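Home Archive Slow Sundays Language Notes About Contact

What we kept on the old computer

In February I finally started the job that I had been postponing since we moved to Risgate. We have a family archive, if I can use such a big word for it, and it lives in three places: a shoe box of paper photographs, a bag of cassettes from my grandmother's kitchen, and the desktop computer that my father bought when I was still in school. My brother has the shoe box. My aunt has the cassettes and will not let them leave her house in Hullar. I have the computer.

It is a heavy thing and I have carried it through four apartments. Each time my husband asked, very politely, if it must come with us, and each time I said yes and put it at the bottom of a closet. I didn't switch it on. I think I liked knowing that everything was inside, and I was a little afraid to look.

What made me begin was a phone call from my aunt. She was preparing the yearly lunch for my mother's side, and she wanted the picture of all the cousins on the wall behind the old house. She was sure that I had it. I was sure that I had it too. But when she asked "so can you send it today?" I had to say no, I can't, and there was a silence on the line that I still remember.

So on a Thursday evening I cleaned the table and took the computer out of the closet. It started, with a noise like a small airplane, and then it asked me for a password that I chose when I was sixteen. I was surprised that my fingers knew it before I did. After this it worked for eleven minutes and stopped. I tried again, and it stopped again.

There is a small repair shop here, Bornent, between the bakery and the place that sells curtains. I described the problem at the counter and the answer was that the disk may be perfectly fine and the rest of the machine is just old. It cost me $79 to have everything copied to a new external disk, and I had it back the next week. I had prepared myself for a tragedy, so I was almost disappointed that it was so simple.
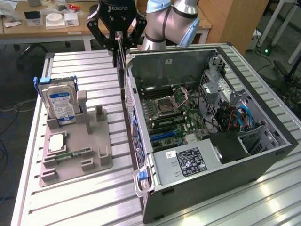

A hard disk in its caddy, and a desktop tower with the side open.

The difficult part came after. There were 22 folders on the first level, and most of them had names like "New folder", "New folder 2", "various" and "various old". My father had one called "IMPORTANT" and inside it another one called "really important". In the second one I found the manual of a washing machine and one letter to the city about the parking on our street.

My first plan was to be very organized. I made a list of years on paper and I wanted to put every file under its year. This plan lived for one weekend. The computer believed that many of our pictures were taken on the same day, which was the day when someone copied them from the camera without setting the clock. So my cousin's wedding and my cousin's daughter learning to ride a bicycle happened in the same afternoon. I laughed, but then I had to think: how do I know when a thing happened, if I can't ask the computer?

You know it from the curtains. I am serious. We had the yellow curtains until I went to the university, and the green ones after. You know it from my mother's hair, from the dog, from which uncle still has a mustache. I began to write small notes for myself: yellow curtains and no dog, yellow curtains and dog, green curtains and dog. It's not a system that a librarian would approve, but it put my childhood in order faster than the list of years.

Then I made another mistake, and I want to describe it because maybe you are planning the same kind of work. I sat alone. I thought it is a job for one person with a cup of tea. For many evenings I looked at faces and I decided who they were, and I wrote it down as if I knew. When I showed the result to my brother he was quiet for a moment and then he told me that the baby I had labeled with my name is him. In nine pictures. In one of them I am also there, standing at the side, and I had labeled myself as "neighbor's girl?".

After that I changed the method. Every Sunday after lunch I called my aunt and my brother together, and I shared the pictures on the screen. I had planned one hour. We never finished in one hour. My aunt doesn't look at the faces first, she looks at the table. She says "this is the plum cake, so it is the end of August," and she is right. She says "this plate broke the winter your grandfather was in the hospital, so it must be before." I was writing as fast as I could, and sometimes I forgot to write because I was listening.

There is a difference in how we remember, and it interested me more than the pictures themselves. My brother remembers cars and rooms. He can say which door made a noise. I remember what people were saying, but I put the words in the wrong mouth, and the others correct me. My aunt remembers food, illness and money, in this order. With the three of us we could nearly always build the day again.

We didn't always agree. There is a picture of a lake with nobody in it. My brother says it is Manzano, where we went one summer with two tents. My aunt says that it can't be, the hills are wrong, and anyway in Manzano it rained the whole week and no one took out the camera. I remember the rain also, but I remember a morning without it. We left this one in a folder called "lake", and the subject comes back each time when we have a pause in the conversation.

And then there is the question of what to throw away. I come from people who don't throw. My grandmother washed plastic bags and dried them on the line. To delete a photograph felt to me like doing something bad to a person. But my father, when he got his first digital camera, photographed the same sunset until the battery was empty. We had 192 pictures of one evening. I asked my brother what to do and he said to keep one. I kept four. I could not do better than this, and I'm telling you so that you can be milder with yourself.

My rules, at the end, became these. If it's blurry and there is a better one, I delete it. If it's blurry and it is the only one with that person, it stays. Landscapes without people go, unless someone can tell a story about them (so the lake stays, and I suppose it has three stories). Photographs of documents I moved apart and I looked at them on a different day, when I was in a mood for documents. Bad pictures of my mother I kept all of them. She hated to be photographed and turned her head in most of them, and the turned head is exactly how I see her when I think about her.

A few words about language, as the regular readers know I can't write a post without it. In my first language we say that a photograph is "pulled out", like a tooth or a drawer. In English you "take" it. When I was learning English I found this a bit rude, as if the photographer goes away with something that belongs to you. Now, after these months, I think that it is not so wrong. My father took these things and put them in his machine, and they stayed there for a very long time without any of us.

The picture of the cousins on the wall - the one that started everything - was not on the computer. My brother found it in the shoe box, on paper, with a coffee ring on one corner. He sent it to my aunt and she had it printed large for the lunch. I am in it with my mouth open, because I was telling someone to stand still.

The old computer is back in the closet for now. My husband asked if we could give it away for the parts and I said that I will think about it. The external disk is in the drawer with the passports, my brother has a second one, and my aunt asked for a third although she has nothing to connect it to. She keeps it with the cassettes. In the fall I will go to Hullar and we will begin with these, if she lets me touch them.

Share this post 14 shares 4 comments

4 comments

plumcake_fan wrote:
My mother also knows the month from the cake! With us it is cherries. We did the paper photos last winter and had the same trouble with babies, all of them look like my uncle. Please write about the cassettes when you get to them.

oldboxes wrote:
Small advice for the cassettes: wind each one to the end and back before you play it, slowly. And write the names on the copies right away, not "later." I have a whole drawer of "later."

Anonymous wrote:
I grew up not far from Manzano and it does rain all week. But there are mornings. I'm on your side about the lake.

quietreader wrote:
I kept one sunset out of a hundred and I regret it a little. Four is a good number.

Older posts Newer posts Subscribe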